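4. Setting up the packing tables

4.1 Before the shift
1. Clear the table down to the items for the first task.
2. Connect the cable to each gripper and check that it reaches the floor without pulling at your wrist.
3. Hold one gripper in each hand. Keep sleeves and bracelets off the markers.
4. Close the fingers on a carton until they press flat against its side. Do not squeeze further.

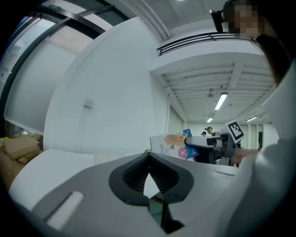
Anddale Packing Floor, Methods Team

4.2 Recording a task
1. Start with the small items and move on to cartons when the task card changes.
2. Work at your normal pace. A Timia arm will later copy these movements, including the hesitations.
3. Stop after 23 minutes and put both grippers down. The break is paid.

Note: Recording counts as regular hours. Packers who record are taken off the line for that time, and the line target drops by 200 cartons per shift.

Caution: Cables on the floor are a trip hazard. Stand so that they fall in front of you. 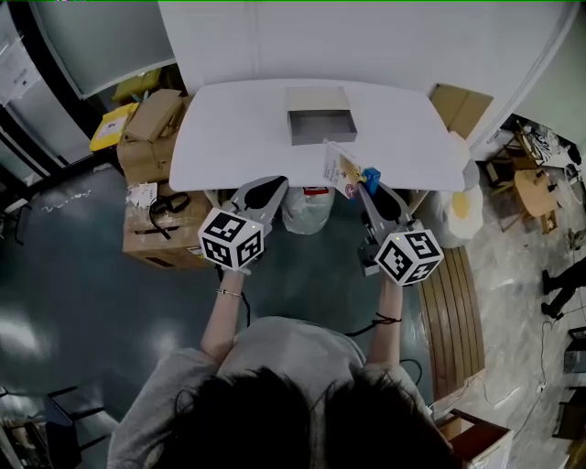

Alžběta Slanina asked that this section also say what happens to the packing jobs once the arms are running, and whether anyone who prefers to pack by hand can go on doing so.

4.3 After the arms are installed
The 14 packing positions stay through August. Two of them become arm attendant positions, with training at the Machala site. Hand packing continues for mixed orders. To ask for a change of position, call extension 1654.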